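2/18/18 – Kaketti cell, shelf picking set

Second day on the yellow rack. The aim is still a clean block of teleoperated episodes for the Skusidier policy, which so far has only seen single items on a flat bench. The rack adds two things it has never had to cope with: a raised lip along the front of each shelf, and a tier underneath which the upper one partly hides from the head camera.

Target for this layout is 400 usable episodes before we change the part mix. The store held 577 recordings this morning, but that total includes the bench set and everything rejected from it, so it says little about progress. I have started a separate index for the rack with its own numbering.

Episode definition, as agreed: start from the neutral pose, one part moved, return to neutral, stop. Both arms are logged throughout, including the one that isn't doing anything. Joint states and hand commands go in the same file as the head video.
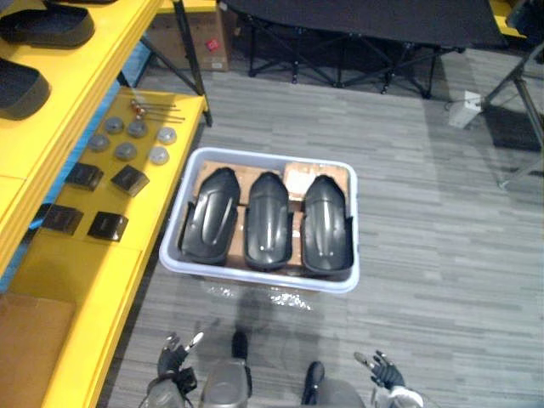

Do failed grasps stay in the set? They stay if the operator recovered within the same episode, and they get the tag "recovery"; an episode that ends without the part being placed goes to the reject folder with a one-line reason.

Timing. Head video and hand commands drifted apart during the longer takes on the bench. Loltetti's logger stamps frames on arrival and not on capture, so a busy network shows up as lag in the hand. I have moved the stamping to the capture side and shortened the takes. Offset is now 2 frames at worst, checked over 20 episodes. Leave it alone until the block is finished.
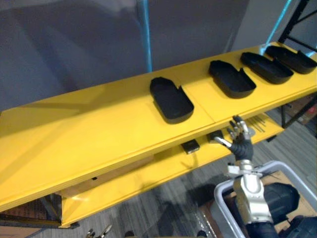 The export script needs the same change. It still reads the arrival stamp if the capture stamp is missing, and it does so without a warning. Older files from November have no capture stamp at all, so they should be exported with the old version and kept in their own folder. Do not mix them in training.

Labels next. Cisternas wants one sentence of instruction per episode, in plain words, written before the take and left unedited afterwards. Agreed, with the addition of a shelf field (upper or lower), because the sentences often leave it out.

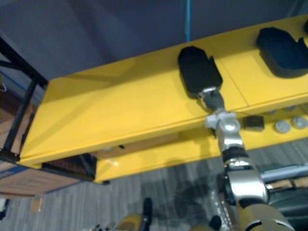
Contact segments are the weak point of the labelling. The current rule opens a segment when the finger command exceeds the threshold, and this misses contact made by moving the arm with the fingers held still. With the gripper up against the near edge of a black pad on the upper shelf, the label should read "contact" whatever the fingers are commanded to do. Proposed rule: open the segment on the first video frame showing touch, marked by hand, and keep the command threshold as a second column.

To do:

- rewrite the contact rule in the labelling notes
- add the shelf field to the index and fill it in for yesterday's takes
- make the export script stop on a missing capture stamp
- vary the starting pose of the torso – too many episodes begin from the same spot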